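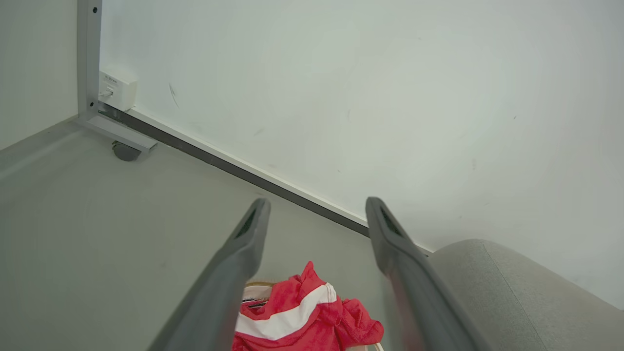 Where can I bring clean sports shirts that my family no longer wears?

Bring them to the reading room at the Estitz sports club, on any evening when the club is open. Please wash them first, and turn them right side out before you put them in the bag.

The Estitz club has started its shirt exchange again, and this year it begins earlier than the members are used to. In January the exchange was held for the first time, in a corner of the changing rooms, and it was so crowded that people were waiting in the corridor with bags in their arms. The new place is larger and has a door to the parking lot.

The idea is simple. Children grow, teams change their colors, and many families have jerseys in the closet that are still good. A family brings what it does not need and takes what it needs. There is no money in the exchange and it is not necessary to bring the same number of shirts that you take. In January, 78 families came, and 200 shirts found a new home. Most of them were junior sizes, and the sizes for children between 6 and 8 years were gone in the first hour.

Hongmei Kong, who organizes the exchange, asks families to do a small part of the sorting at home. "Last time we received big bags with everything inside, also socks and towels," she said. "We were sorting until midnight. If each family looks at its own things before, it is much easier for us."

She gave some advice for this. Put all the laundry in one place where there is light, for example on the sofa, and take one piece at a time. Hold it up and let it hang, so you can see the front and also the hem. A shirt in a heap always looks worse than it is. Check the seams at the shoulder and under the arm, and look at the printed number, where the cracks usually begin. Then read the label inside the collar or at the side seam for the size.

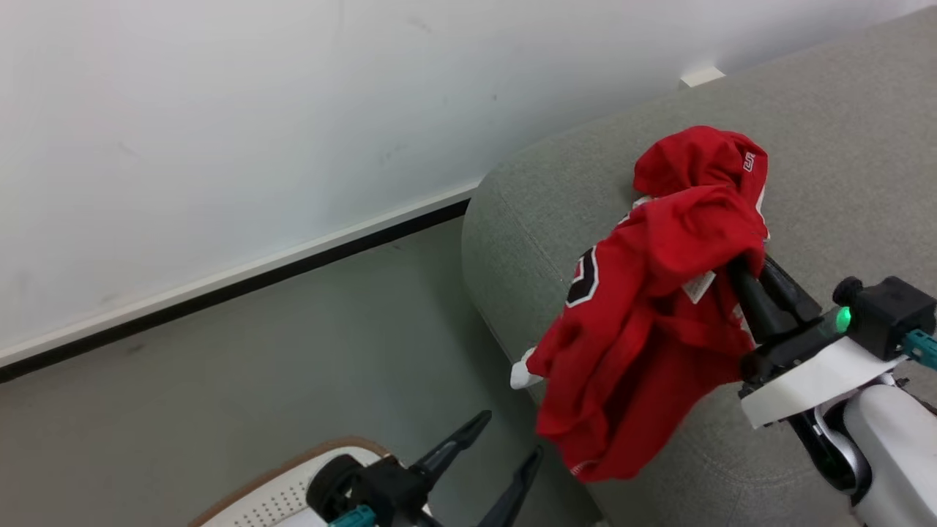

Red shirts need more care than the others, according to Shanthi Jayawardena, who washed a large part of the January collection in her own home. The color can go into the white parts, especially into stripes and trim, and after that it is difficult to remove. She washes red pieces alone, in cold water, and dries them away from the sun. She also asks that they are not put in the same bag with pale clothes if they are still a little damp.

Numbers and names on the back are not a problem. In January some parents asked if a shirt with another child's name could be given, and the answer is that it can. Theano Galanis, whose two sons play in the junior team, took home a goalkeeper shirt with the name of a neighbor on it. "My younger son was very proud," she said. "He wants to keep the name."

Shirts with small holes are also accepted this time, on a separate table. Orestis Fragkou will repair them in the reading room on the first two evenings, and he will show how to close an open seam by hand to those who want to learn. Please attach a piece of paper with a safety pin at the place of the damage, as it is easy to miss. Shirts with large stains, or with print that comes off when you touch it, should stay at home, where they can still be used as cleaning cloths.

The club cannot take shoes or shin guards, and there is no space for winter jackets. For these things the secondhand store in Lasetow is open in the mornings.

The collection begins on 24 June 2026 and continues until the shelves are full. Families from the Lasetow team are also welcome. Bags can be left with Hongmei Kong or at the front desk, with the sizes written on the outside.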